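# Packing and Shipping Questions, Grellosgate Parcel Counter

Last changed Aug 24, 2022. We wrote these answers because the same questions keep coming in, and because a lot of the packing advice people bring with them comes from the back of a tape package.

## Do I need to buy a new box?

Probably not. Stores that sell boxes will tell you otherwise. A used corrugated box is fine if the corners are still square and the sides don't give when you press on them. If it has been rained on and dried out again, recycle it. Old shipping labels have to come off or be covered completely. A line through the barcode with a marker doesn't always stop a scanner from reading it.

## What does "double wall" get me?

Two layers of fluting, more weight, and a higher price. For books, tools and anything dense, I'd pay for it. For a sweater, no. People have asked for double wall to mail a pillow.

## Is "heavy duty" tape stronger?

We don't put much faith in the words on the label. Look at the thickness and the width, and if neither one is printed anywhere on the roll, that tells you something. Two-inch tape is the least we'd use on a shipping box. Masking tape, painter's tape and ordinary gift wrap tape will not hold a box shut in a truck, and we will ask you to redo it.

## Brown tape or clear?

Same job. Clear lets you see what is underneath, so it can go over writing. Brown hides old print on a reused box. We have heard that brown sticks better and we have heard that clear sticks better, usually from people who had just bought a case of one or the other.

Paper tape is a separate matter. The kind you wet is very good on clean cardboard and a nuisance to put on without a dispenser. The self-stick kind varies a lot from one maker to the next.

## Can I fold the flaps over and under each other and skip the tape?

No. It works for carrying things to the garage.

## How should the top be taped?

Close the short flaps, then the long ones, and bring the edges together so they meet without overlapping. If they won't meet, the box is too full. Run one strip along the center seam and a couple of inches down each end. Then add a second strip over the first on anything heavy. The "H" pattern, with tape across both end edges as well, is worth doing on long trips. On a small light box going across town it mostly uses up tape.

Press the tape down with your palm as you go. Most of the lifted tape we see was laid on and left there. 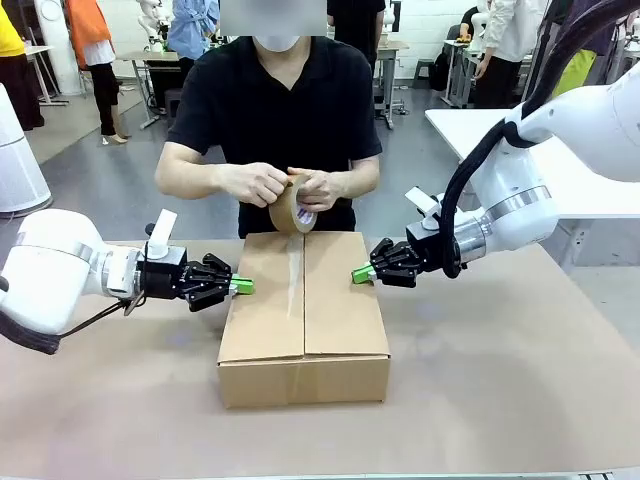

Hold the sides while you pull the strip tight, or get someone else to. A box that slides around ends up with a crooked seam, and then people try to fix it with more tape. If the strip goes on badly, cut it and start another one next to it. Peeling it off takes the top layer of the cardboard along, and nothing sticks well to what's left.

## Does writing FRAGILE on it help?

I doubt it. Write it if you like. The padding inside is what counts, and a box that would break its contents without the word will break them with it. The same goes for "This Side Up." Assume it will travel on its side.

## Is crumpled kraft paper as good as bubble wrap?

For filling empty space, yes, if you use enough and crumple it hard. For wrapping a glass bowl, I'd still take bubble wrap. The loose, airy paper wads you see in packing videos go flat the first time something sits on top of them. Shake the closed box. If you can hear or feel anything move, open it up and add more.

## What is the weight limit?

We take boxes up to 53 pounds at the counter. Anything over that goes through the Skanville depot, which has a proper dock. Bathroom scales are not proof of weight, and ours is the number that gets charged.

## How long does a box take to get to Grernport?

The carrier's chart says fewer days than we would promise. Plan on some 7 days from drop-off, and don't send anything you need for a particular date without paying for the tracked service.

## I bought the insurance. Am I covered if it breaks?

Maybe. Read the part about "insufficient packaging," which covers a great deal of ground. Take pictures of the inside before you close the lid, keep the receipt, and keep the damaged box too. Claims on parcels sent through Lambrakis go on the carrier's own form, and we have copies at the counter.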